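Let the beginners drive

I have spent most of this winter with a controller in each hand and a headset pressing a groove into my forehead, teaching a simulated robot to deal with doors. I think it is the best job going, and I would like more people to have a turn at it.

Plorkanico, where I work, has recorded 583 door demonstrations so far. A person steers both arms by remote control, the software keeps every movement, and later a model tries to learn from the lot. When I joined, the custom was that only trained operators recorded. Heikki Tikkanen had the smoothest hands in the building, so Heikki did most of them, and they are lovely to watch (he parks a car the same way, in one go).

My quarrel is with the idea that smooth is what we should be after. Doors are awkward! You have to choose which hand, how near to stand, where the other arm goes while the first one is busy. An expert settles all of that before moving, and the recording keeps only the answer. A newcomer comes at the handle from below, stops, backs off, tries a different wrist angle and gets there in the end. All that dithering is full of information about getting out of trouble, and I want the robot to have it.

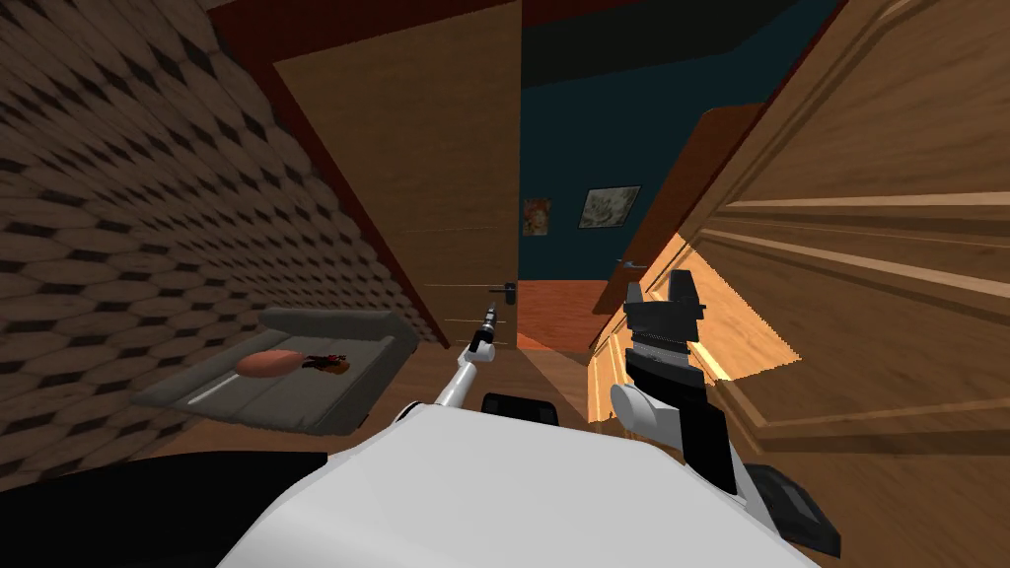
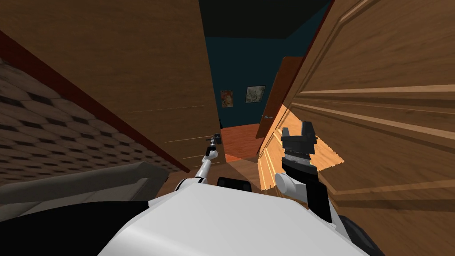 The left arm and the lever handle, with the other arm kept upright on the right.

Look how little room there is between those two doors. Anyone driving in there has to think about both elbows, and people come up with wonderfully different ways of doing it. Nuanchan Yensuk, who had never touched the controls before January, kept turning her own shoulders sideways in her chair, as if she were the one squeezing past. Her arm paths looked like nobody else's. I was delighted.

What about the bad recordings?

Finn Brinkmann thinks I am being romantic, and he has a point. Some beginner attempts are plain rubbish: a gripper waved at the ceiling for a minute teaches very little. He would throw out anything that wanders. I would keep the ones where the person notices the mistake and puts it right, and mark where that happens. It is slow work going through them. I did 203 in one week and saw levers in my sleep.

There is also the matter of showing by hand, where you take hold of a real arm and move it yourself. Helmi Savolainen swears by it, and for wiping a table or stirring a pot I would pick it too, as you feel the weight straight away. For two arms in a tight doorway I still want the remote. You can't very well stand between the robot and the door you are asking it to open.

So my request to anyone running a project like ours is to book the spare hours for people who have never done it. Give them ten minutes to flail about, then press record. We are trying it properly in March, with 500 attempts planned, and Finn has agreed to leave his delete key alone until we have trained on both sets.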